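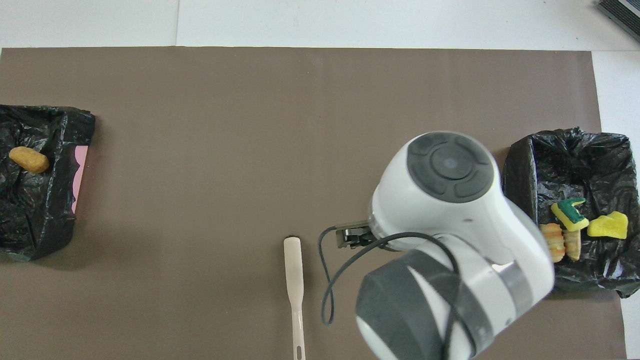

¿Cada cuánto hay que vaciar el cubo de compost de cocina Drinar? Cada dos o tres días en verano, y en invierno yo lo estiro casi a la semana.

4. Primer llenado

4.1. Pon en el fondo una capa de cartón troceado, de unos 80 gramos. Yo uso hueveras, que se rompen con las manos y encima entretienen a los niños.

4.2. Echa los restos crudos: mondas, posos de café, hojas feas de lechuga. Cuanto más pequeños, mejor – yo los corto con tijera directamente sobre el cubo.

4.3. Cierra la tapa hasta oír el clic y coloca el filtro de carbón (recambio 508) con la cara rugosa hacia abajo. ¡La primera vez lo puse al revés y estuve una semana maldiciendo!

Nota: el filtro 831 es del modelo grande y no encaja, por mucho que aprietes.

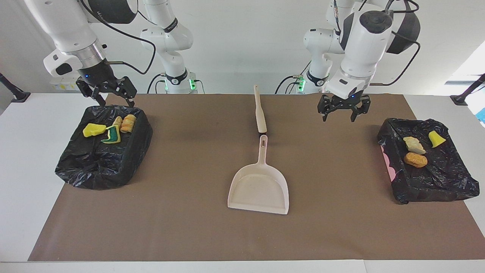
Ross Aitken me escribió que él echa también cáscara de huevo, pero machacada en el mortero, y que la entera le seguía apareciendo en las macetas meses después. Desde entonces la machaco yo también.

4.4. Al vaciar, enjuaga el cubo con agua templada y déjalo boca abajo hasta que escurra.

Precaución: nada de carne, pescado ni aceite. Tampoco lejía, que estropea la junta de la tapa.

4.5. Si huele agrio, añade otro puñado de cartón y remueve. En noviembre, con tanta calabaza, a mí me toca hacerlo casi a diario.

La limpieza de la junta va en el apartado 5.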